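Workshop tips: living with a robot arm on the bench

Things we wish we had written on the wall before we started.

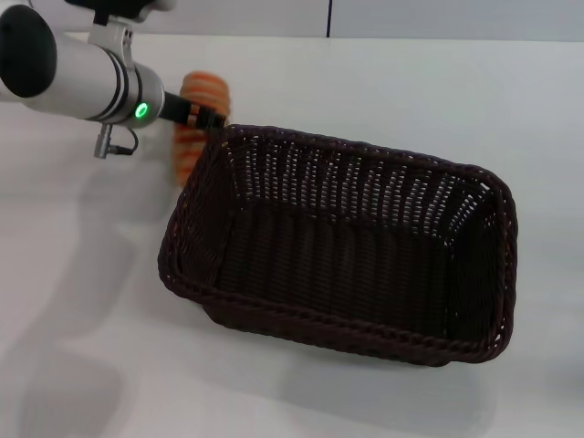
L. Serra

Our shared workshop in Brilten has had an arm on the back table since April. The project is called Nurberg, after a night bus that none of us managed to catch while building it. Its life's ambition is to put things in a basket. A toddler can do this, but a toddler is harder to bolt down.

What follows is for anyone trying the same at home or in a club.

Start with a basket. A box with straight walls gives you very little forgiveness, and a gripper that comes in slightly off will push the whole thing across the table. A rectangular wicker basket with sides that flare a bit will put up with a lot. Dark brown on a white table is also easy for the camera software to find, which spared us two weekends of arguing about thresholds.

Clear the table. Then clear it again, and look for the pencil. There is always a pencil.

Pick up something you don't mind seeing crushed. Ours is striped in orange and cream and rounded at the ends, and visitors keep asking whether it's lunch. The stripes help you spot a twist in the grip from across the room.

Come in high. We bring the gripper down at least 4 inches above the rim before it moves sideways. Our first path cleared the rim on paper and met it in practice, and wicker makes a noise you remember.

Check the cable at full reach. A short loop near the wrist is fine. A long one will find a screw on the bracket and hang on to it. Move every joint slowly by hand with the power off, watching the cable and ignoring the joint.

Don't trust the green light. On our arm it means the controller is content, and the controller is content about many things, including a gripper that has closed on air.

Mark where the basket goes with a little masking tape under two corners, or measure it in every time. We went without tape for a month on the grounds that it looked untidy.

Run it 30 times before you show anyone. Our record at the Brorkonau open evening was 11 good drops in a row, followed by one onto a visitor's shoe. He was very nice about it.

Last, shadows. The arm throws a big soft one over a white table and ours kept deciding it was an object. Move the lamp first - rewriting the code can wait until after supper.

Next month: glue, and getting it off the vise.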